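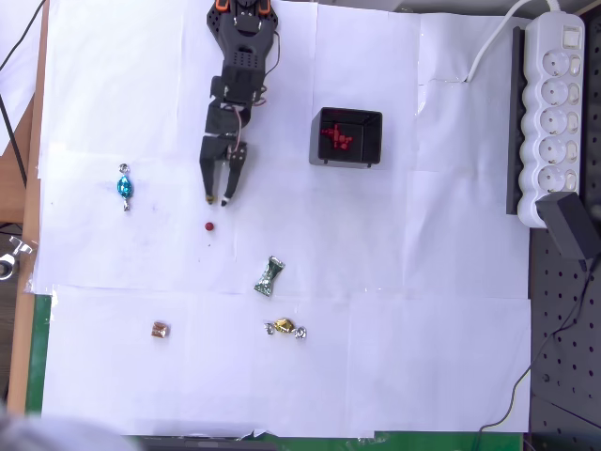 Does the depth estimate have to be right before the gripper closes, or can the fingers sort it out on contact?

For small round objects it has to be right. A wrapped sweet forgives a few millimetres because the fingers can land on the twisted ends or drag the wrapper inwards. A ball lets go as soon as the pads meet it above the middle, and then it rolls.

8th July

Carrying on with the mixed small-object set on the paper. Foil sweets, the red ball, and the grey box with the red blocks as the clutter case. Policy is the Huvska checkpoint from before the wrist changes, no retraining. The point of this run is only to compare the two approach rules, so please don't read the success rates as a new baseline.

Rule A: go straight down to the predicted grasp height and close.
Rule B: stop short, take a second estimate from the overhead view, correct in the plane, then go down and close.

Natália wrote Rule B in February and we never ran it properly, as the correction step was fighting the joint limits near the base. Čestmír moved the home pose and that has gone away. Approach is now close to vertical over the whole working area.

Total 604 attempts, both rules together, order shuffled by the script. Objects moved by hand between attempts.

What came out:

Sweets. Hardly any difference between A and B. Both rules pick them up nearly every time if the long axis is found correctly. When it isn't, the fingers come down along the sweet and close on its whole length, and the thing squirts out sideways. The second estimate doesn't help with this, as it only corrects position and leaves the angle alone. Liesl thinks we should let it correct the angle too. I agree but want to keep it separate, otherwise we won't know which change did what.

The squarer wrapped piece is worse than the others under both rules. No clear long axis, so the predicted angle flips between attempts. Most of those grasps still hold. I've marked them as successes but tagged them "angle unstable" so they can be pulled out later.

Ball. Rule B is much better. Under A the usual failure is the pads touching the top half and pushing it away. Under B the position error shrinks enough that the fingers go down either side of it. The remaining B failures look like height and not position: fingers centred, but closed too high.

Blocks in the box. Poor under both. The second estimate jumps from one block to its neighbour, since they are all the same red and packed close, and the correction then moves the fingers to somewhere between the two. In 118 attempts the target changed between the first and second estimate. I went through these with Vendula and we agreed on the labels for all but 3. The fix is probably to lock the target after the first estimate and refuse a correction larger than one block width. Not tried yet.

Foil and reflections. I expected the depth to be bad on the foil and it is, but it matters less than I thought. The holes in the depth map are mostly on the top of the wrapper, and the Prado filter fills them from the paper around the edge. That puts the surface too low, so the fingers go deeper than they need to. For a sweet lying on paper this does no harm except that the pads press on the table. For the ball, which isn't foil, the filter does nothing useful and may be the cause of the height error. Need to run the ball with the filter off.

Problems with the setup:

The paper creeps. It is in overlapping sheets and when the pads press down and close they pull the top sheet along. After a long block of attempts the sheet had moved enough to show in the background subtraction as a faint line, and the detector put a box on the line. I threw away the attempts after that point, taped the sheets and repeated them. They are not in the total.

Pads wear at the tips. Changed the pair once, between blocks. Oľga has the spares in the drawer under the Zeman bench and would like to be told when one is used.

Gripper opening was set wider than the script said for the first block. The config file in the Troritz folder had the old value and the loader reads that one first. I checked whether it mattered by rerunning the block with the right value, and the results sit on top of each other for the sweets. For the box it does matter, as the wide opening makes a finger catch the wall. Old block kept in the archive, not used.

To do:

Ball with the Prado filter off, Rule B only.
Target lock for the box, with the correction limit as above.
Angle correction as a separate flag (Liesl).
Delete the old config in the Troritz folder, or at least rename it. I've left it for now because Čestmír has a job that still points to it.
Replot the ball results with height error on the x axis. The current plot uses total error and hides the whole effect.

Note for whoever runs the next block: home the arm before starting the script, not after. If it is homed afterwards the first 2 attempts use the stale pose and have to be removed by hand. Logs are in the usual place, video is still copying.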